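Giving Away Mugs: A Report on Logo Merchandise for a Small Client
Marketing Practicum, Group 6
Elli Kallio, Tamara Neagu, Trevor Fairclough
Submitted 7/18/20

1. The assignment

Our client was Vuorinen, a bicycle repair shop with two branches and one very old logo. The owner wanted to spend $2000 on printed giveaways and asked us which ones. He had already decided on stress balls shaped like a bicycle saddle. We were asked to keep an open mind, and so, in theory, was he.

The course required us to choose a product, get quotes, run a small trial with real customers and report what happened. We did all of these, although the quotes took up most of May and a good share of our patience.

2. Quotes

We wrote to two suppliers, Prorna and Oleck. Both have websites promising a quote in minutes. Prorna answered after four days with a price for golf umbrellas, which we hadn't asked about. Oleck answered the same afternoon and then called Trevor every morning for a week to see how he was feeling about lanyards.

The thing we learned here is that the unit price in the catalog is a kind of opening remark. Setup charges are extra, and so is a second color. The Vuorinen logo has three colors, one of them a fade from orange to yellow that the owner's brother-in-law drew. Oleck's art department sent it back with the word "no" and a smiley face. Tamara redrew it in one color over a weekend, and the owner said it looked like a tax office. He signed off on it anyway once he saw the price difference.

We ordered 115 tire lever sets with the logo on the handle, and the same number of enamel mugs. The saddle stress balls were dropped after the sample arrived. Without going into detail, the shape did not read as a saddle.

3. The trial

Each branch gave out one item for three weeks. The downtown branch had the mugs and the station branch had the tire levers. Customers who picked up a repair were handed the item and a card with a short survey on it, and the card was good for a free chain cleaning if they brought it back filled in. We put the chain cleaning in at the last minute, and without it we suspect this section would be much shorter. 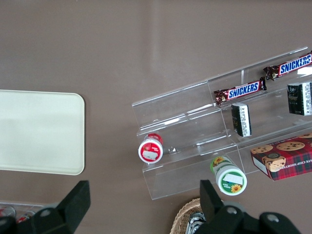 Reijo Ruotsalainen felt we had the whole thing backward. A mug lives in a kitchen, he told us, and nobody's bicycle ever broke down in a kitchen, so if the shop wanted to be remembered it should print its phone number on something people carry in a saddlebag. He also said he would take a mug if we had one left. We did, and he did.

The cards came back from 90 customers across both branches. Mug people were polite. Most wrote "nice mug" or some version of it, and when asked where the mug was now, a large number said "at work," where we assume it is being used by a coworker. Tire lever people wrote longer answers, some of them about tires in general. Several asked if they could buy a second set, and one wanted to know why the phone number wasn't on it.

The phone number wasn't on it for reasons of space. We had used the space for the slogan.

4. Problems

The two branches don't have the same customers. Downtown gets commuters, and the station branch gets people with opinions about rim width. We should have given out both items at both branches and we knew that by the second day, but by then the boxes had been delivered and the owner didn't want to drive them across town.

We also never settled what "worked" meant. Lauri Nurmi, our course supervisor, asked this at the midterm meeting and we said we would get back to him. Return visits would be the obvious measure, but the shop's records are kept in a notebook - two notebooks, one of which is mainly phone messages.

5. Recommendation

We recommend that Vuorinen reorder the tire levers, in one color, with the phone number in place of the slogan. The mugs should not be reordered, though the remaining ones can go to regulars and suppliers. Artwork should be sent as a vector file and not as a photo of the shop window.

The owner has read a draft of this report. He agrees with all of it and has asked Oleck for a price on umbrellas.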